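The Planner

The planner was called Luteo and it ran on the machine under the desk, the one with the side panel off. I had inherited it in February from a contractor who left good comments and no documentation. Its job was to take a sentence, break it into steps, and hand each step to the controller for the two arms. The controller was called Jirketti and had been written by somebody else again.

The two programs did not agree about time. Luteo believed a step was done when the arm reached the pose. Jirketti believed a step was done when the joints stopped moving. Most days the gap between those two beliefs was small enough to ignore.

That night it was 17 milliseconds and I couldn't ignore it. Every run stopped at the same place. The left arm went down to the plate, the fingers reached the rim, and Luteo sent the close command while Jirketti was still settling the wrist. Jirketti threw the command away. It logged this at a level I had turned off in the afternoon so I could read the rest of the log.

I turned it back on at 2 in the morning and there it was, line after line of it. Command rejected, arm busy. Luteo never checked for a rejection. It waited for the fingers to close, and they didn't close, and after 3 seconds it asked for a new plan.

The new plan was the part I kept reading. Each time, Luteo started from the same state and came out with something a little different. Approach the plate from the other side. Approach it higher. Use the right arm. On the ninth run it gave me a plan with no steps in it and a cost of zero. I took that for a bug, and went looking for it before the other one.

It wasn't hard to find. The goal had been loaded from an old file, and the old file allowed the plate to be on the table. The plate was on the table. Luteo had checked the goal against the world, found them equal, and stopped.

I fixed the file. Then I sat there with the editor open. The empty plan was the only one all night that had run without an error.

My sister called it the dish job. She worked days at the McPhee warehouse and had seen the lab once, on the way to dinner. She asked me how long it took to put away a plate. I told her it depended on the plate.

I wrote the handshake the slow way. Luteo would send, Jirketti would answer, and Luteo would hold until the answer came. It added a wait to every step. The contractor had left a comment right where it needed to go. "Should probably ask first," it said.

I rebuilt both sides, cleared the log and started the run from the top. 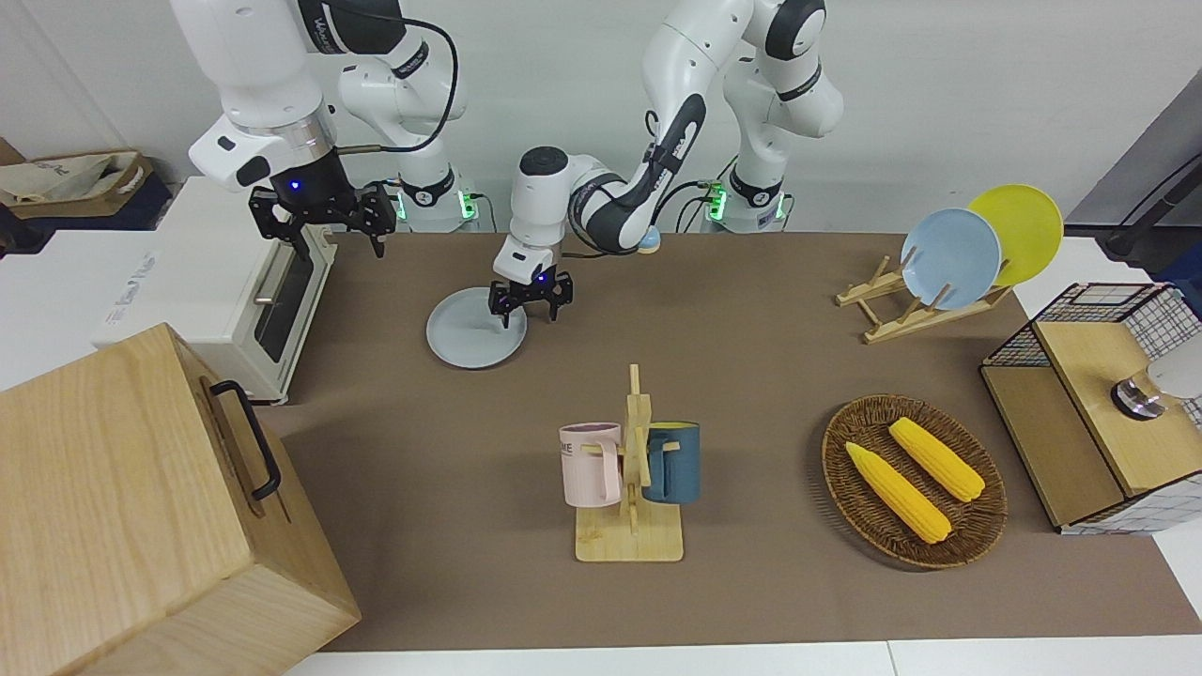

Filed under: Short Fiction / Drurnia Stories

The left gripper was down at the plate again. I didn't watch it. I watched the terminal, where Luteo had sent the close command and was holding.

Arm busy, said Jirketti.

Luteo waited. It had never done that before, and on the screen it was only a cursor and a step number that didn't change. I put my hand near the stop button out of habit.

Arm ready, said Jirketti.

Luteo sent the command again.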